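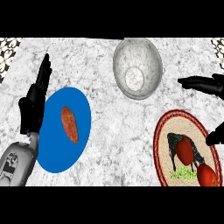 Looking after stone and stone-look worktops

Everyday wiping

A soft cloth, warm water and a small drop of washing-up liquid will deal with most of what lands on a worktop. Wring the cloth out well. Go over the surface once with the soapy cloth, once with a clean damp one, then dry it with a tea towel. Smears on a polished top nearly always come from too much washing-up liquid or from letting the water dry by itself.

Crumbs and grit should come off before the wet cloth goes on. A hand brush is fine, or a dry cloth pulled towards you into your palm. Grains of salt and sugar pushed about under a wet cloth will dull the shine in the place you use most, usually beside the hob.

What to keep off marble

Marble is damaged by acid. Lemon juice, vinegar, wine, tomato, cola and most limescale removers leave a dull patch called an etch. It is a change in the surface itself and no amount of washing will lift it. Wipe up acid spills straight away and rinse the spot with plain water.

Granite stands up better to acid but can still take up oil. Laminate doesn't mind lemon juice, though it does mind standing water at the joins and anything hot from the oven. If you have moved into a house and don't know what the top is made of, treat it as marble until you find out.

Don't use:

Cream cleaners and scouring powder
Green-backed scouring pads
Neat bleach
Vinegar sprays, including home-made ones
Wire wool, even the finest grade

Testing the seal

Put a teaspoonful of water on the stone somewhere out of the way and leave it for 19 minutes while you do something else. If it is still sitting up in a bead, the seal is good. If the stone underneath has gone darker, it needs doing again. Try by the sink as well as in a corner, as the seal wears fastest where it is wiped most.

I do ours in March and again when the clocks go back. Sumeya Gudeta, who fitted our kitchen in Kornholm, told me to go by the water test and forget the calendar, and she is probably right, but I remember things better if they have a month.

Sealing

1. Clean the top and leave it to dry overnight. Saturday night is a good time if you can manage without the kitchen on Sunday morning.

2. Open a window. Put newspaper along the front edge of the cupboards.

3. Wipe the sealer on with a lint-free cloth, working in patches you can reach across easily.

4. Leave it for as long as the tin says. Ours says 8 minutes.

5. Buff off every trace with a dry cloth. Sealer left to dry on the surface goes sticky and is a nuisance to remove.

6. Keep water off it until the next day.

Oil stains

Mix bicarbonate of soda with water to a paste like thick yoghurt. Spread it over the stain and a little beyond, cover with cling film and tape down the edges. Leave it for a day, take off the film and let the paste dry right out before lifting it with a plastic scraper. Old stains may want it done 2 or 3 times. We had a ring from a bottle of olive oil that took more than a week to go, and you can still find it if you know where to look.

Rinse well afterwards and reseal that patch.

Hot pans

Use a trivet. Stone will often take the heat, but a sudden change can crack it, especially near a sink or hob cut-out where it is narrowest. Resin in composite tops can scorch as well, and a scorch can't be polished out at home.

Hard water around the taps

Lay a cloth soaked in hot water over the scale and leave it for an hour, then ease the scale off with an old plastic card held flat - a library card is about the right stiffness. Dry round the base of the tap last thing at night and it will build up much more slowly.

Joins and edges

Look along the sealant at the back of the worktop every so often. If it has gone black or pulled away, cut it out and replace it. Fresh sealant put on top of old won't hold for long.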